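Raising my retainer without losing everybody?
Posted 26 March 2024 by inkandledger

I run a tiny design shop (me plus two part-timers) and my monthly retainer has been $955 since forever. Every marketing podcast I listen to tells me to double it. I've got 23 clients and a good chunk of them came to me because I was cheap. Has anyone done a big jump and lived?

marlow_pixel
Did it last May. Went up hard on everybody at once and lost 5 clients in a month. Scary! But I was making the same money by the end of summer and sleeping a lot more, so I'd do it again tomorrow.

tallgrass88
I'd be careful with that. Marlow, you had a waiting list, and most of us don't. I raised mine across the board when I was still in Halliday and it took me a year to fill the gaps. New clients pay the new rate, old ones go up a little at renewal. Boring, but the rent gets paid.

marlow_pixel
A waiting list of two people, one of them my cousin lol. Slow raises just mean you have the awkward talk every single year.

inkandledger
Ugh, you're both making sense. My biggest account is Ullow and they'd pay more without blinking, I think. It's the little shops in Setdale I worry about.

copperkettle
So split them up. I have a small plan for the little guys with fewer hours, and the full one for everyone else. I moved my billing over to Doketti when I did it, mostly so I'd quit forgetting who was on what.
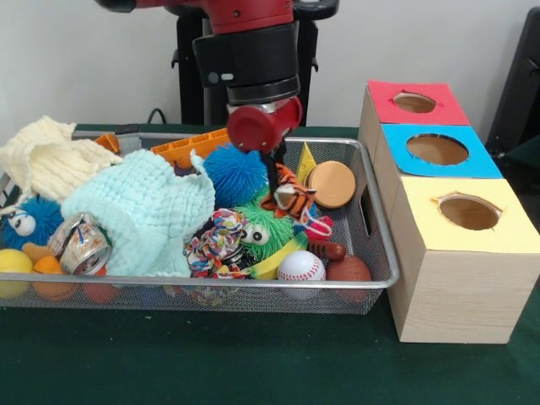 The small plan is $110 a week and I cap the hours in writing. Two people complained, then signed anyway. And please send the letter before you talk to them, I did it backwards and had to explain myself over and over.

tallgrass88
See, I'd call first. A letter about money with no warning feels cold to me.

inkandledger
Calling Ullow tomorrow, then I'll write to the Setdale folks. Will report back!

Contact us | Copyright 2024 | Back to top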